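House rules for two arms

I've been meaning to write up the rules we use at Kwan. Saimi Suominen started the list, I've added to it, and it's up to seven now. Most of it is boring. Good!

Rule one is hands off the white table while the servos are powered. You want to fix the cloth? Cut the power first, every single time.
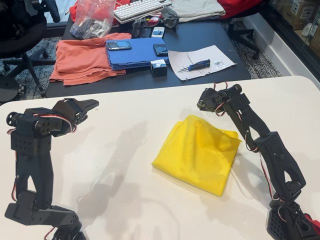

Rule two is speed. We cap both arms at 600 in the Gumov settings (the default is 700, way too jumpy for me) and whoever changes it writes it down.

Then there's cloth. Same yellow one, folded the same way, near the middle. I used to be sloppy here and my notes from early November are a mess because of it.

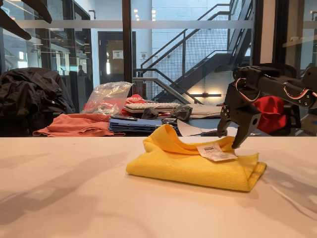

Yellow cloth, tag side up.

Wires get a look before each session, especially the loops at the wrist. If one is pulling tight, we stop and reroute it. Screwdriver and screws stay on the back desk, please, never on the white one.

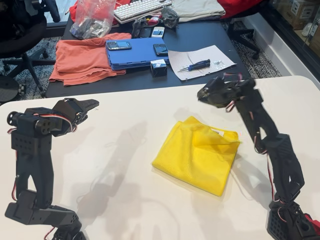
What I'd still like to add

A proper stop button each, so 2 in total.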